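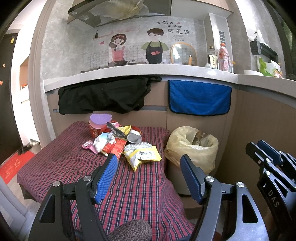 Last changed: January

Snack table and kitchen bin: frequently asked questions

These are the questions people ask most when they move into Yilma House or start using the ground floor kitchen. If yours is missing, leave a note for Nasrin Shirazi in the post tray or ring the house office on extension 23.

What is the low table with the checked cloth for?
Shared food. Anything put on it is for whoever wants it, with no need to ask. If you want to keep something for yourself, put it in your own cupboard or write your name on it and use the shelf in the fridge.

What can I leave there?
Packets, tins, wrapped sweets, biscuits, crisps and anything else that keeps at room temperature. Home-made food is welcome if it is in a tub with a lid and has a label saying what is in it. Please don't leave meat, fish, cream cakes or cut fruit.

Can I leave a packet I have already opened?
Yes, if you fold it over and clip it. Clips are in the top drawer. Biscuits and crackers should go into a lidded tub once the packet is open. Loose food attracts ants from the yard door, and we had a bad run of them last summer.

Who clears the table?
Whoever is on the kitchen rota that week. The proper clear is on Wednesday evening after 7. Take everything off, throw out the empties, check dates on the rest, shake the cloth outside and put the good things back. It takes less time if people bin their own wrappers during the week.

How do I tell what is empty?
Pick it up. Crisp bags hold their shape when there is nothing in them, and a tin on its side may still have half its contents. Look inside tubs before you wash them.

What goes in the bin beside the table?
Wrappers, crisp bags, used tissues, sweet papers, food scraps that can't go in the caddy. Tins, clean plastic tubs and cardboard go in the recycling crates in the back passage. Rinse tins first. Lids can stay on tubs.
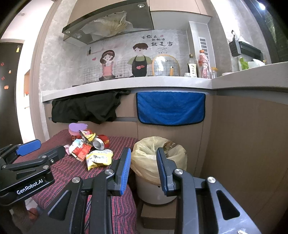 Snack table and general waste bin, ground floor kitchen

How should the liner be fitted?
Pull the edge right over the rim all the way round. If it only sits inside, it slides down when somebody drops in something heavy and the waste ends up underneath. Spare liners are on the roll under the sink. Please use one at a time.

When should the bag be changed?
When it is three-quarters full, or the same day if there is anything in it that smells. Tie the top and take it to the outside bins by the gate. Put the new liner in before you do anything else.

Can I use a bigger liner?
The 70 litre sacks are for the outside bins and are far too large for the kitchen one. They bunch up and people can't see the opening.

How is the cloth washed?
At 30 degrees with similar colours, once a fortnight or after a spill. Do not tumble dry it. There is a plain one in the airing cupboard to use in the meantime. Crumbs collect in the folds down the sides, so shake those out before it goes in the machine.

I have an allergy. Is the table safe for me?
We can't promise that. Things get mixed up together and packets touch. Eyerusalem Moges keeps a separate sealed box for nut-free snacks on the shelf by the kettle and will show you where it is.

Do I have to pay towards the snacks?
No. Some residents put in a little each month and some bring things back from their travels. Neither is expected.

Something I left has gone. Can I get it back?
Probably not. Once it is on the table it counts as shared, and anything past its date is thrown away on clearing night.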